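3.2 Drawer contents and retrieval

Medical carts were surveyed on three wards of the Salano site in October. Each cart was inspected with its drawers in their working positions, and the contents were recorded before any item was moved. The survey covered 129 drawers and 2856 individual items. Following Chacko, we treated an item as loose when it had no divider, tray or bin to hold it in place.

Loose storage was most common in the lower drawers. Boxes, packets and blister packs of different sizes shared a single compartment, and their printed faces did not point in a consistent direction.

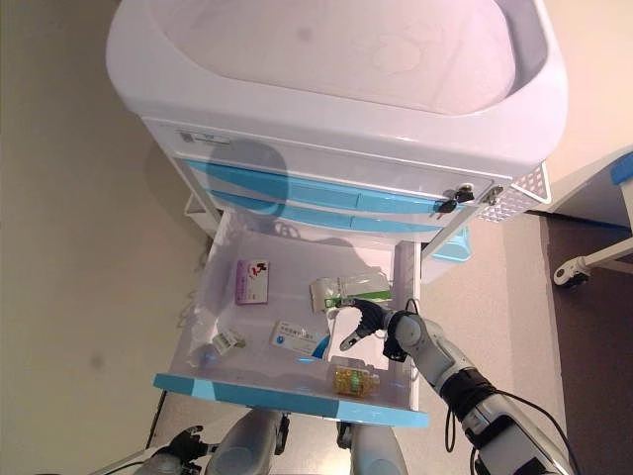 Figure 3. Medical cart with a lower drawer open, showing medicine boxes and a blister pack. A key is in the lock of an upper drawer.

Flat boxes lying face up could be identified from a standing position. Small items near the front lip were harder to read, and staff reported picking them up to check the label. Blister packs stored outside their cartons were a particular concern, as the product name is often printed only on the foil side. Locking practice also varied between wards and is discussed in Section 3.3.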